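Small things on the table
Gallery, 26 November 2018

Welcome to my small gallery. My name is Kazue Mizuno and I live in Cadirwood. For one winter I have tried to look at simple objects, the kind which stay in a drawer for years and which we touch without thinking. There are lids, blocks, corks, buttons and the keys of houses we left a long time ago.

I always put them on something plain. My friend Rhiannon Penry taught me this when I took her evening class. She told us that a small thing needs a lot of empty space next to it, and that a beginner always puts too much. I was such a beginner. My first attempt had eleven spoons.

The lids
A lid without its pot is a little sad, but I like the shape very much. When you look at it from the side, the circle becomes long and narrow, and the rim makes a second line. Green ones are my favourite. My mother had a green one in 1988 and used it as a saucer for the cat.

The dark mat
A grey mat on a wooden table is the best ground I know. The wood stays light and warm at the borders, and the things in the middle become clear.

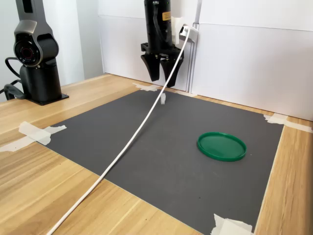
White is difficult. On pale wood a white object almost disappears, and on black it can be too strong, so I prefer dark grey. I learned this slowly, with many bad results, and Zsolt Bíró was kind enough to look at all of them. He chose which ones could stay in the gallery. We did not always agree – he likes more order than I do.

The small blocks
A block of the size of a sugar cube is enough for a whole table. Put it far from you and the table seems larger. Put it near and it looks like a piece of furniture for a doll. I have tried both and I still prefer the first.

The next pages
In February I will add the buttons. Hortensia Medina has lent me a tin with 123 of them, all different, and I am still sorting them by colour. If you have an old lid or a block which you do not need any more, please write to me. I will pay the postage and send it back in the spring, if you wish.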